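The Tea Round

The firm was called Kirnov and the machine was called the Brisum, and by the time I was sent to write it up I had already read the leaflet twice. The leaflet said it would clear a table, wash what was on it, dry it and put it away. It said this in large letters over a drawing of a woman reading a book with her feet up.

I have been to a lot of these. I have watched a shelf-stacker put tinned peaches on the floor with great care, and a window cleaner that cleaned the same window until it was carried off. So when the woman from Kirnov met me at the door of the unit in Dauda and said they had moved on a long way since August, I wrote down "August" and put a line under it.

"What happened in August?" I said.

"We were only doing spoons."

The kitchen had been built at the back of the unit. It had a sink, a kettle, two cupboards and a brown table with a white cloth on it. I asked who put the cloth on.

"One of us does."

"Every time?"

"It's on the list," she said. I took that to mean the list of things it would do one day, and she didn't put me right.

She offered me tea and then made it herself, with her back to the machine, which stood at the table with its arm folded like a man waiting for a bus in the cold. It was good tea. I drank it standing up, because the only chair was needed for the demonstration, and I asked her what the thing cost. She said they weren't talking about that yet. I asked how many they had sold. She said there were 20 homes signed up for the trial, and I asked if signed up meant the people in those homes had one, and she said it meant they had signed.

"And how long does it take to do a mug?"

"From where to where?"

"From dirty to in the cupboard."

She looked at the young man with the laptop. He looked at the laptop.

"We tend to talk about it in stages," he said.

My mother worked in the canteen at Prondivum for most of her life, when it was still a biscuit works and fed 1,000 people in two sittings. She could carry 8 mugs in one hand, by the handles, and wipe the table with the other, and tell you off while she was doing it. She never thought of this as clever. If you had told her that one day a room full of people with degrees would be paid to watch a mug get picked up, she would have asked what was wrong with the mug. I didn't say any of this in Dauda, but I was thinking it, and I expect it showed.

They started the demonstration at ten past eleven. The arm unfolded. It went out over the table, stopped, and seemed to think better of it. Then it went out again, lower, and came down on either side of the mug, and the mug went up. I will say that for it. The mug went up, crossed to the sink and was put down beside the tap the right way up. The young man breathed out.

"Now wash it," I said.

"That's a separate stage."

"Is it a stage you've got?"

"We've got it with plates," said the woman.

So we did it with plates. The first plate was washed on one side. The second was washed on both and then held up, dripping, for so long that I thought it was being shown to me. It was looking for the rack, she said. The rack had been moved a little to the left that morning by the cleaner.

"You have a cleaner?" I said.

She did laugh at that, to be fair to her, and then she moved the rack back.

I asked for the mug again after that. I wanted to see it done with things on the table that a person would really have there — a newspaper, some crumbs, a phone, somebody's elbow. The young man said they could certainly try the newspaper. He folded it and laid it down square to the edge, and I reached over and made a mess of it. The arm came out and stopped above the table. It stayed there while he typed. It moved a finger's width and stayed there again. The kettle had clicked off and gone quiet behind us and I could hear the fan in his laptop.

"It will get there," she said.

"Today?"

She picked up my cup, which I had left on the draining board without thinking, rinsed it under the tap, dried it on her sleeve and hung it on its hook. I don't believe she knew she had done it. I looked at my watch, and it had taken her less time than it takes to say.

I told her I could stay until my bus.
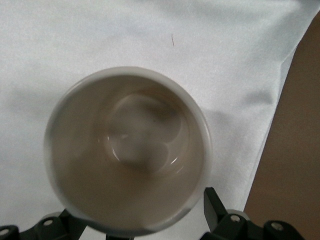
Can a machine do the washing-up in an ordinary home yet?

Parts of it, in a kitchen kept tidy for the purpose and with someone standing by. Clearing, washing, drying and putting away a mixed lot of dishes in a room that people are also using is still a job for a person, or for a person and a dishwasher.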